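Waldale Community Kitchen
Shared Food Preparation Area: Periodic Safety and Housekeeping Inspection
Checklist with Inspector Comments

Period covered: October
Floor area inspected: 1,206 square feet
Areas included: receiving door, dry storage, walk-in cooler, preparation room, dish room, rear corridor
Areas not included: upstairs offices, parking lot

Ratings used in this report
S — Satisfactory
C — Correction needed before next inspection
I — Immediate correction needed
N/A — Not applicable

Section 1. Exits and Access

1.1 Exit doors open fully and without a key. S
1.2 Exit signs lit. S
1.3 Rear corridor clear along its full width. C
Comment: Flattened cartons were stacked against the wall beside the dish room door. The corridor is still passable, but the posted clear width is not being kept. Cartons must go to the recycling cage at the end of each shift. The same item was marked C at the previous inspection.
1.4 Emergency lighting tested. S
Comment: Test button held for the full period. Both units stayed on.

Section 2. Fire Protection

2.1 Extinguishers mounted, sealed and tagged. S
2.2 Hood filters clean and seated. C
Comment: Two filters above the range were not seated in the track. They were reseated during the visit. Closing staff should check the filters after each washing.
2.3 Manual pull for the hood system visible and reachable. S
2.4 Fire blanket present. S
2.5 Combustible material kept away from the range. S

Section 3. Floors and Footing

3.1 Floor drains clear. S
3.2 Mats flat, with no curled edges. C
Comment: The mat at the three-compartment sink has a raised corner on the side toward the cooler. Replace the mat. Tape is not accepted as a repair.
3.3 Wet floor signs available. S
3.4 Floor covering sound. I
Comment: One tile at the cooler threshold is loose and rocks underfoot. The tile is to be reset or the threshold closed to cart traffic until the work is done. The Were Street entrance may be used for deliveries in the meantime.

Section 4. Cold and Dry Storage

4.1 Walk-in cooler at or below posted temperature. S
4.2 Temperature log complete. C
Comment: Entries are missing for 2 mornings. The readings on either side are within limits. A missed reading should be left blank and initialed, and must not be filled in afterward.
4.3 Food stored off the floor. S
Comment: Lowest shelf in dry storage is 6 inches above the floor throughout.
4.4 Containers labeled with contents and date. C
Comment: Five containers on the upper shelf had a date but no contents. All were flour or starch, and they cannot be told apart by sight.
4.5 Raw items stored below ready-to-eat items. S

Section 5. Preparation Surfaces and Small Items

5.1 Work surfaces smooth and free of cracks. S
5.2 Trays and bins free of chips and loose parts. S
5.3 Tape or edge marking, where used, is firmly attached. S
Comment: Edge marking on trays is permitted provided it stays on the rim and does not reach the inside, where food may be placed. Lifting tape must be removed completely, along with any residue, before the tray goes back into use.

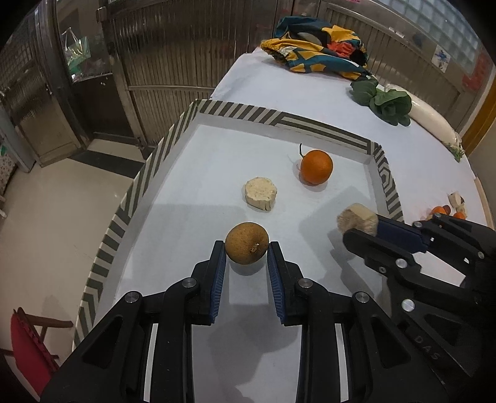

Item 5.3. White tray with striped tape on the rim.

5.4 Knives stored in rack or sheath. S
5.5 Cutting boards separated by color. S
Comment: The green board is deeply scored and should be replaced within the quarter. It can still be cleaned properly and was left in service.
5.6 Sponges and cloths changed daily. C
Comment: No change record was posted at the preparation sink. The form is kept in the binder behind the dish room door and should be moved to the sink.

Section 6. Electrical and Equipment

6.1 Cords and plugs undamaged. S
6.2 No extension cords in permanent use. C
Comment: The Grakeo countertop mixer is supplied from an extension cord run behind the shelf. Relocate the mixer to the outlet beside the hand sink, or request a new outlet.
6.3 Guards in place on slicer and mixer. S
6.4 Dish machine reaches rinse temperature. S
Comment: The Zateck unit reached temperature on the second cycle. The first cycle after a cold start should be run empty, as stated on the card above the machine.

Section 7. First Aid and Posted Information

7.1 First aid kit stocked. C
Comment: Burn dressings are below the minimum listed inside the lid. Blue bandages are well supplied.
7.2 Eyewash station flushed and recorded. S
7.3 Emergency numbers posted at the telephone. S
7.4 Gas shutoff location posted. S

Follow-up

Item 3.4 must be corrected before the next shift using carts. Items marked C are to be corrected and initialed on the copy kept in the kitchen office. Item 1.3 will be checked again without notice.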